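Trisstead clear tiered display rack: three months on a snack counter

Rating: 4 out of 5

I bought the Trisstead rack in April for the self-serve snack counter at the Stangate building, where I stock drinks and light food for the people who work on the upper floors. There is no cashier. People come down, pick something up, put it on a tray and pay by phone at the end of the counter. The old setup was a wire basket and a row of bottles standing directly on the table, and it always looked half ransacked by eleven in the morning.

The rack is clear acrylic, stepped like bleachers, with low dividers that split each step into compartments. It arrived in one piece, in a flat box with foam corners, and both sides of every panel had protective film on them. Getting the film off took longer than I would like to admit. It tears where the dividers meet the shelf and you end up picking at small triangles with a fingernail. Set aside half an hour and do it over a trash can. The film also leaves a slight tackiness that comes off with dish soap and a soft cloth. Don't use window cleaner. The leaflet says so and I believe it, having clouded an acrylic picture frame that way years ago.

Bottles first, as that is what most people buy these for. I keep the slim aluminum Coca-Cola bottles on it, the red contour ones, in two rows of three. They fit well. The back row stands high enough over the front row that you can see every label from a standing position, and you can take a back bottle without knocking the one in front. Full, it does not flex in any way I can see or feel. Regular 20-ounce plastic bottles are a different matter. They go in, but they are fat enough to rub on the dividers, and a full set of them makes the whole thing feel top-heavy. I tried it for a week in May and went back to the slim ones.

Where you put it on the table matters more than I expected. Along the front it gets in the way of the trays, and people reach over it to get to whatever is behind. At the back, with the tray space in front and baskets to either side, it works. My table is brown with a dull finish, and the acrylic more or less disappears against it, so what you see is the product. 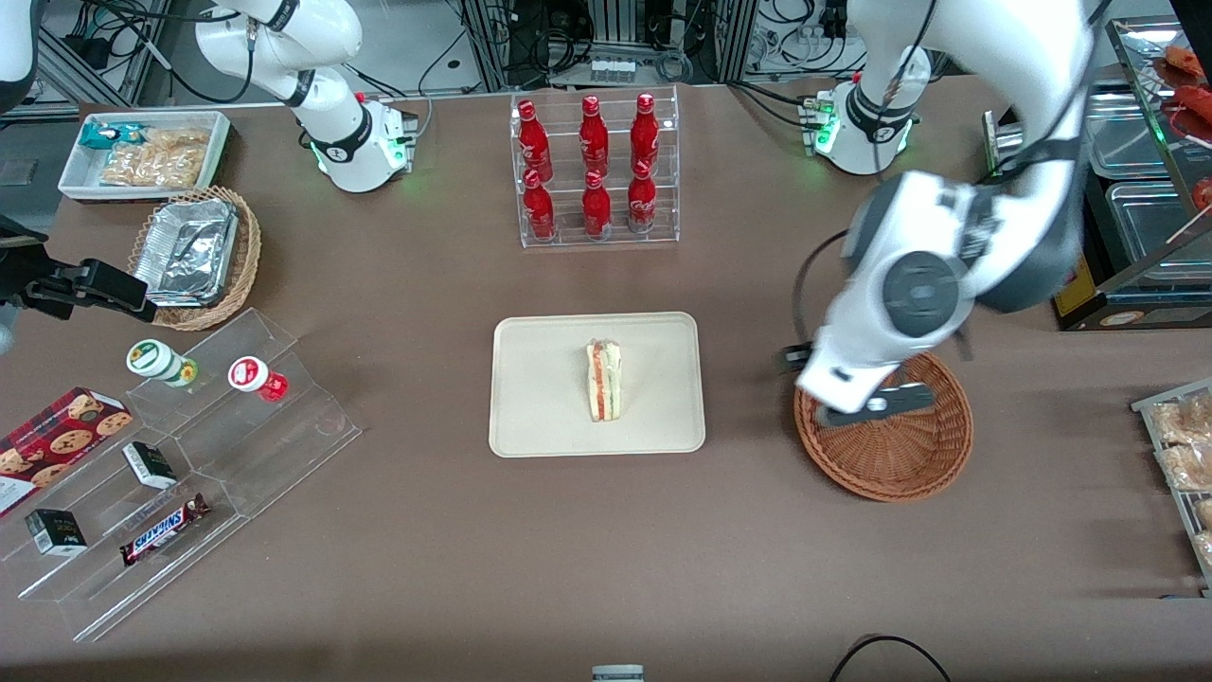
I should say something about the rest of the counter, because the rack only does part of the job. Anything flat, wide or floppy does not belong on it. Crackers and cookies in clear packages slide forward and lie down on the step, and then you can't tell what they are. Those went into a white rectangular tray, packed in to fill it, and they sell better there. Foil trays live in a round wicker basket. Sandwiches never go near the rack at all. The wedges come out of the refrigerator at noon and go straight onto a serving tray.

The wicker baskets are from Zurent and were cheap. They are fine. They shed a bit of fiber in the first few weeks and then stopped. I mention them mainly because I looked at the matching Zurent display rack before buying this one. It was a few dollars less, with thinner panels and no dividers, and in the store I could push the top shelf down with one finger. If you only want to show off nail polish or toy figures it would probably do. For full drinks I would not trust it.

Now for the smaller things. I was less sure about candy and boxed items, and for the first month I used the rack only for bottles. Then we had a slow stretch when nobody was buying soda and I started putting other stock on it. A Snickers lies on the top step without trouble if you set it along the shelf. It stays put and the name faces up where people can read it. Small cardboard boxes are trickier. They stand up when the compartment is full, but once a few have gone the last one tips and leans on the divider, sometimes with the barcode or the ingredient label turned out, so the customer gets a nice view of the fine print. I straighten them when I go past. A strip of clear non-slip liner cut to the width of the step helps a good deal, and the maker could easily include one.

Glare is my main complaint. Acrylic is shiny and there is no way around that, but the edges on this one are polished and they catch every overhead light. From certain angles there is a bright white spot sitting right next to whatever is on the top step. It bothered me enough that I turned the rack a little on the table, so it sits at a slant to the lights, and for a while I changed the angle every few days to see what worked. Best results were with the rack turned well off square. That costs you table space, though, and on a busy day I push it straight again to make room.

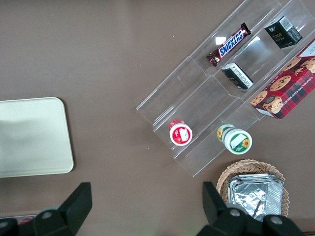
Dust shows, too. You won't notice it from the customer side, but from above, every shelf has a gray film on it after two or three days. I wipe it down each morning with a damp microfiber cloth, which takes a couple of minutes if the rack is empty and much longer if it isn't. The dividers make corners, and crumbs and sugar get into the corners. An old soft toothbrush works for those. After three months there are fine scratches on the two steps where the bottles go, from the metal bases being dragged in and out. You have to tip it toward the window to see them. The outer panels are still clean. If I were starting over I would put liner under the bottles from the first day.

Strength has been good. In June I carried it from the counter to the storage closet with the bottles still on it – not something I recommend – and nothing cracked or shifted. The glued seams are clear, with one small bubble near a back corner that was there when it arrived. The bottom has four little stick-on feet in the bag for you to attach yourself. Two of mine came off within a month. I replaced them with rubber ones from the hardware store and they have held.

There is a fair amount of choice in this kind of rack, and I went through more listings than was sensible before ordering. Most have the same shape and differ only in panel thickness and whether you get dividers. Dương makes a wooden one that I liked the look of, and I have used it at home for spices. It is well made and heavy and it doesn't scratch in a way that matters, but you can't see through it, and on a counter it blocks the view of anything behind. It also has deep steps, so short items get lost. For home I would pick that one. For selling things, the clear one.

As for whether it made any difference, I keep a simple tally by month, and in July we sold 119 items from the rack itself. That is up on what the same goods did from the wire basket, although the building was also fuller in July, so I would not put all of it down to a piece of plastic. What I can say is that people put things back where they found them. With compartments there is an obvious place for each item, and at the end of the day I spend less time sorting.

The listing had nearly 2000 reviews when I bought it, and a fair number of the low ones were about racks arriving cracked. Mine didn't, but check the underside before you peel the film, while it is still easy to send back.

Good points: solid with full bottles, clear view of both rows, sensible dividers, easy to move.

Bad points: glare from the polished edges, weak stick-on feet, film that comes off in pieces, small boxes tip over when a compartment is half empty.

I took off one star for the feet and the lack of any liner. I have since ordered a second one for the other end of the counter, and I'll be putting the liner in that one before anything goes on it.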